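Review: Roussel Season 2 Box Set

The second season of Roussel is out in a box set from Plomov, and fans of the hotel drama have been asking for it since the finale aired in June. The set has 16 episodes on 4 discs, plus a booklet. I watched all of it over two weeks, extras included.

The show picks up the morning after the wedding. Ye-seo Lim is back as the night manager, and she gets more to do this time. Her scenes with the new owner are the best part of the season, especially the long argument in the kitchen in episode nine. The middle stretch drags. Two whole episodes go to the Grorodier lawsuit, and both could have been one. 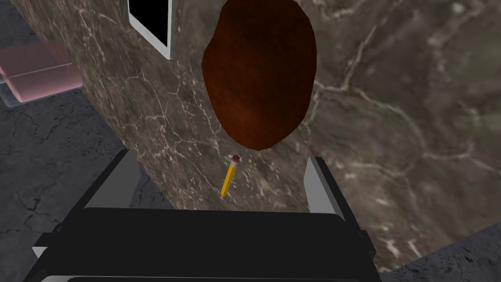
Picture and sound

The picture is clean and the night scenes hold up well on a large TV. Dialogue is easy to follow at normal volume. The closing song is mixed louder than the rest, so keep the remote close. Subtitles come in English, French and Korean, and the English ones match what is said.

Extras

There are two commentaries, both with Lim. The one on the premiere is worth your time. She talks about the audition, the haircut and how many takes the elevator scene needed. On the finale she mostly watches along and laughs. The cast reunion panel was filmed in front of 1446 fans, and the audience questions are hard to hear. The deleted scenes are short and have no menu of their own, so you have to play them in one run.

Packaging

The discs sit in stacked trays inside a Nuvwood slipcase. The slipcase looks good on a shelf, but the trays grip too tightly and disc three took some work to get out. The booklet lists the episodes by title only, with no air dates.

Buy it if you want the premiere commentary. If you only want the episodes, wait for a sale.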